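Start | Notizbuch | Werkstatt | Archiv
Lesezeit: 3 Min.

Mai, Eintrag nach dem Mittag. Thema Korb, schon wieder. Flurina wollte »nur schnell die Plüschtiere sortieren«, und wer diesen Satz kennt, nimmt sich für den Nachmittag nichts mehr vor. Plüsch, Verpackungen und Kleinkram leben da drin in einer Art Wohngemeinschaft ohne Putzplan.

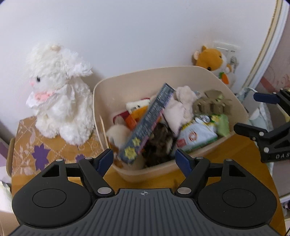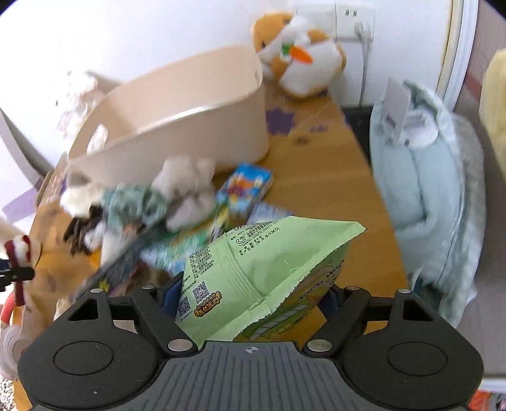
Beschluss, gültig bis jemand ihn vergisst: Plüsch bleibt Plüsch, Papier kommt flach in die Schublade, aufgerissene Snacktüten in den Müll. Rajitha plädiert bei Tüten auf Sammlerwert. Abgelehnt. Der Eierkarton ist laut Kerubo »noch gut«, also Bastelregal, neben die anderen, die auch noch gut sind.

Offen: Stolamex hat Boxen mit Deckel, 400 mm breit, das Regal hat lichte 33 cm. Rhea fragt nach der kleineren. Das Lamm kriegt keine Box, dafür ist es zu groß und zu beliebt. Kanini bitte Etiketten drucken, diesmal ohne »Diverses«.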